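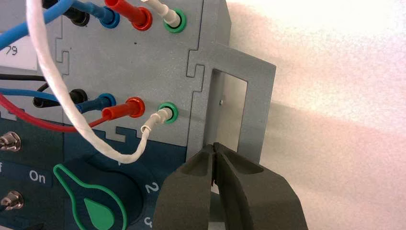 2 min read

November 3, 2021. Bench 2, Gerden board, entry by K. Pärn.

Henryk wants a one-line answer for the Gellima people on whether the arms can take over small panel chores: breaker resets, thermostat dials, the washer controls in the Davstead flat. I don't have one line. Notes so far.

Buttons are fine. Any fingertip that arrives within a few millimeters will do, and the caps forgive a bad angle. I would sign off on buttons today.

Toggles are worse. The lever is short, so the height has to be right before the sideways push starts.

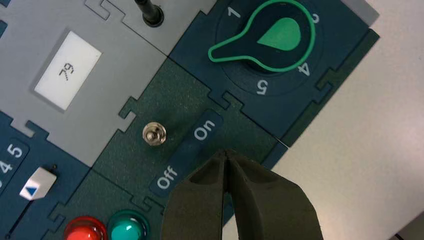
If the fingers come in low they load the bezel and the force reading looks the same as a good throw. Eugeniusz suggests checking the lever position afterward and ignoring force. Agreed, to be coded. Limit on the approach stays at 36 mm/s until then.

Rotary knob: not attempted in earnest. Jordan's script turns it in the simulator, which uses a knob with no detents.
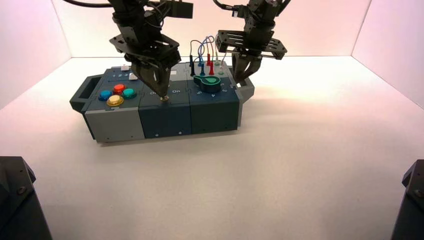 Two arms on one board cost more planning time than expected. The planner takes 387 ms per segment with both arms live, and most of that is collision checking against the other arm. Parking one of them open over the bracket end while the other works the middle module is the cheap arrangement, and I'd keep it for anything that needs only one hand. The patch leads are modeled as a solid box. Crude, but Wojciech's cable model took a full day to tune in January and broke when a lead was swapped.

Run log is at 1354 entries. Last 300 not yet labeled.

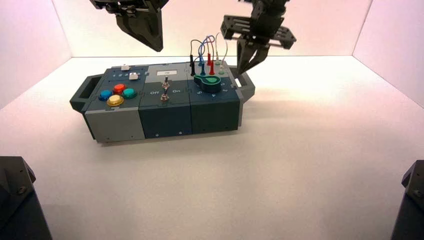
Could it run a household panel unattended?
Push buttons only, with someone in the building. Toggles after the lever check is in, knobs later.

To do: lever check, detent model, ask Tsegaye for spare finger pads.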